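How to look after a robot that does the laundry

You might think a robot that does the laundry would be very clean. It spends all day with socks. But robots get grubby, loose and muddled like everybody else, and somebody has to sort them out before they start work. At the Stutasis workshop that job takes 40 minutes every morning, and the robot does not help at all.

The robot is called Mulder. It has never said whether it likes the name.

We start with the hand. One kind of robot hand is called a gripper, and it works like a finger and thumb that have never been introduced to a piano. It can open and it can close. Each finger bends at its joints, and the joints are held together with screws. Every time the gripper shuts, the screws get a tiny shake. Do that all day and a screw begins to wander off, very slowly, in the hope that no one will notice.

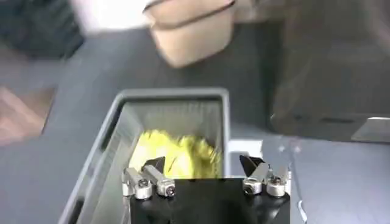 So we check each screw with a small key called a hex key. You turn it until it stops and then you leave it alone. Turning it some more because you feel strong is how screws get broken. (We have a jar of those.)

Next come the fingertips. Fluff loves a fingertip. A bit of fluff weighs almost nothing, but it makes the tip slippery, and a slippery tip drops things. We wipe them with a cloth and then ask the gripper to open and close 50 times while we eat toast. If it squeaks, we put down the toast.

After that we look at the floor. A robot can be fussy about where things are. You could find a laundry basket in the dark, mostly by falling over it. Mulder likes the basket to be where it was yesterday, so we mark its place on the floor and put it back there each time. In December someone moved the basket a little to sweep under it. Mulder spent the morning carefully picking up air.
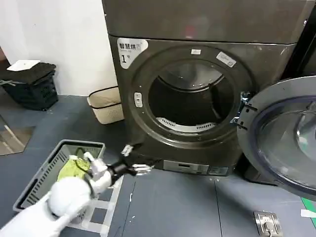

Then there is the dryer. We open the door all the way, because a door left half open is a very good thing to bump a robot arm on. We clean out the fluff (yes, more fluff) and make sure no cable is lying where the arm or our own feet might catch it.

Last of all is the practice run. The arm moves very slowly from the basket to the dryer and back, 3 times, and a person stands next to the big red stop button. Standing by the button is the dullest job in the building and also the most important one, so we take turns.

If all goes well, Mulder can begin. The first job is usually one cloth. Then we give it a towel, and after lunch it may be trusted with a shirt. We still fold our own.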